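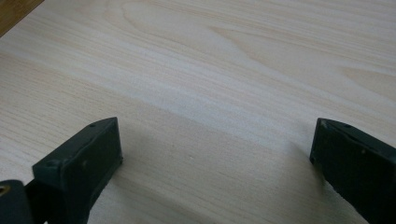
Materials Claims and How to Read Them
Handout 6: Surface, Grain and the Word "Natural"
17 May 2021
By the course instructor, Angelovski School of Furnishing

Read this before the session, and bring one product page you have printed yourself. Any retailer will do. Mark every adjective on it in pen. If you can't find a page with more than a few, you are not looking at furniture.

1. What the session covers

Last time we looked at strength claims. Those are easy to be rude about, as a number either has a test behind it or it doesn't. This week is harder. We are dealing with words that describe how a material looks and let the buyer fill in what it is. "Oak finish." "Walnut effect." "Wood tones." "Natural character." None of these is a lie. Most of them are not really statements either.

I do not think printed surfaces are bad. I have lived with a printed desktop for years and it has outlasted two chairs. My complaint is with sellers who let you pay for one thing while picturing another, and with the trade writing that helps them do it.

2. Three things that get mixed up

Solid wood is cut from the log and used as it comes, usually glued up from narrower boards. The grain you see on the top goes down through the thickness. If you sand it, you get more of it.

Veneer is real wood sliced thin and glued to something else. The figure is genuine. How much sanding it will stand depends on the thickness, and sellers seldom print the thickness.

Printed surfaces are paper or film carrying a picture of wood, sealed under a wear layer. Sand one and you will find out what is under it.

Students tend to rank these in that order and stop thinking. Please don't. A well-made veneered panel will stay flatter than a badly dried solid one. A printed top in a busy kitchen may be the sensible purchase. The ranking depends on the job, and the product page almost never says what the job is.

3. Grain as evidence

Grain comes from how the cut meets the growth rings. Cut close to the middle of the log, across the rings, and you get fairly straight lines. Cut further out, more or less flat to the rings, and you get arches and loops, called cathedral figure in the trade. One wide flat-sawn board can show both, arches down the center and straighter lines to the sides.

You will read in buying guides that cathedral figure "proves" real wood. It proves that somebody, at some point, had a board with cathedral figure. They may have sold you the board. They may have scanned it. Printed patterns are made from real boards, so of course they look like real boards. I have marked too many essays that treat the pattern as the end of the argument.

Better places to look:

The end. On solid wood the face lines should connect to ring lines on the end grain. A strip of edging hides this. Ask what is under the strip.

The repeat. A print has a fixed length and starts over. On a single small panel you may never see it. On a long run of doors you often will. Pick one odd knot and look for its twin.

The edge between face and side. Look for a seam. A seam alone does not tell you veneer or print, only that the face and the side are separate pieces.

The underside. Makers spend their money where people look. Get on the floor.

Touch is oversold. Embossed surfaces can have texture you can catch with a fingernail, and a heavily lacquered solid top can feel like a dinner plate. I would give touch very little weight and smell none at all, whatever the showroom staff tell you.

4. Photographs

A photograph of a surface is weak evidence of what the surface is made of. That goes for good photographs and bad ones. Light coming in low can bleach a strip of a board nearly white and leave the rest looking warm. Two pictures of one table can be taken for two tables. Color on a phone screen is a guess on top of a guess.

I would like you to get into the habit of writing "resembles" when a picture is all you have. It looks timid on the page. It is also correct, and in a complaint file the person who wrote "is" will be the one answering questions.

5. Case: the Skurnia tabletop listing

The page sold a table under the heading "pine tabletop, natural finish." Lower down it said "pine look surface on engineered core." Lower still, in the care section, it told the buyer not to sand. The price was 400 dollars.

Some points to work through on your own:

The heading and the care section cannot both be read in the ordinary way. A buyer who stops at the heading has been told pine. The seller will say the full description was available, and that is true. So is the tax code.

"Engineered core" covers several different boards with very different behavior around water and screws. The page did not choose between them. When we wrote to ask, the reply repeated the phrase.

The page also carried a claim that 70 percent of buyers "preferred the look to solid wood." Preferred it when? Side by side, at the same price, or after being told? We asked for the survey and were sent a brochure. I have left the figure out of my own slides and suggest you leave it out of your essays, except as something to take apart.

6. Case: Gonar and the word "durable"

Gonar rates its printed boards "3 times more durable" and does not finish the sentence. More durable than what? Against scratches, heat, a damp cloth, sunlight? These are separate tests and a surface can do well in one and poorly in another. Wear layers often stand up well to light scratching. Swelling at a badly sealed edge is a different problem, and in my experience it is the one that sends the table to the curb.

Do not write "Gonar boards are not durable." We don't know that. Write that the claim cannot be checked as printed. Keep the two apart and you will lose fewer marks.

7. The other side of it

Sellers of solid wood get off lightly in most courses, so let me be unfair to them too. Pivora describes its solid tops as "living material that moves with your home." Wood swells and shrinks across the grain as the air gets wetter and drier. If the top is fixed so that it cannot move, it may cup or split. "Moves with your home" turns a thing the maker has to design for into a charm. Look at how the top is attached. Slotted holes or sliding clips are a good sign. Screws driven tight straight through a wide top are not, and no amount of poetry will loosen them.

"Sustainable" gets used the same way. Solid wood can come from a badly run forest. Printed board can be made largely of mill waste, with a binder you may want to ask about. Without a source and a lifespan, the word is decoration.

8. Reading the page: order of work

Start at the care instructions and read upward. Care text is written by people who expect returns, and it tends to be the most accurate writing on the page. Then the specification. Then the heading. Note each place where a word in one is missing from another. Leave reviews until last. A review written the week of delivery tells you about the box.

9. Written task

Take your printed page and write 40 lines, no more, on what it says the surface is, what it suggests the surface is, and what you would need to ask. Quote exactly. If the page turns out to be clear and fair, say so and show how it manages it. I had one of those in March and it was the best essay in the pile.

Do not grade the furniture. I don't need to know if you would buy it.

Carry over for next session: fabric labels, and what "linen blend" has to contain before anybody objects.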